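Speaker notes – "Teaching players before the first match"
Uyên Tạ, Nodard
2024-07-03

Start slowly. Say thank you to Phúc Dương for the invitation.

Our game Sevgate is an online shooter with two teams and one large map. In April we opened the closed test to 345 players. I will speak today only of the first hour of play, so please keep questions about prices for the break.

Slide 2. The old tutorial
It had 71 text boxes. We were proud of them. Of our testers, 306 pressed "skip" before the end. Wait a moment here, people usually laugh.

Slide 3. What they did not learn
How to change the loadout between two lives. How to call the transport. What the blue marker means (it is the squad leader, but many believed it was an enemy). In the forum we were asked the same things every evening, and Phúc answered most of them by hand.

Slide 4. The new version
We cut it into seven short missions. Each mission has one task and one menu. The player opens the menu because the task needs it – for example, the bridge is broken, so you must order the repair kit. Our level editor, Jestis, made this cheap to build. Do not explain Jestis in detail, only if somebody asks.
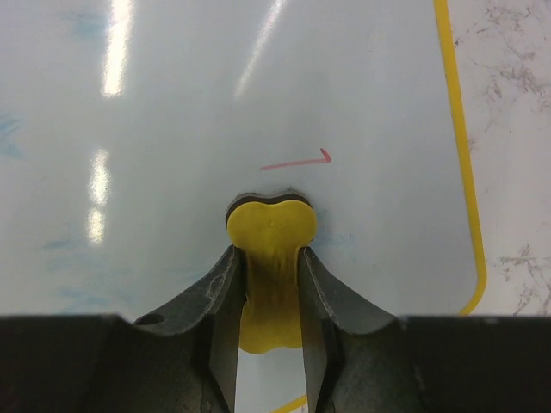
Slide 5. The bots
The most difficult part was the training enemy, which we call Cù inside the studio. In the first build it aimed too well and new players left angry. In the second build it stood still and they were bored. Now it misses the first shots on purpose and then becomes better with each mission. Show the short clip. If the sound does not work, continue without it.

Slide 6. Still open
Players who come from other shooters want to go directly to the match. We let them, but they must pass the loadout mission first. Some of them complain about this and I understand them. We have not decided yet.

Ask the room: who has a tutorial that can be skipped completely? Take two or three answers, then questions. The microphone goes back to Phúc.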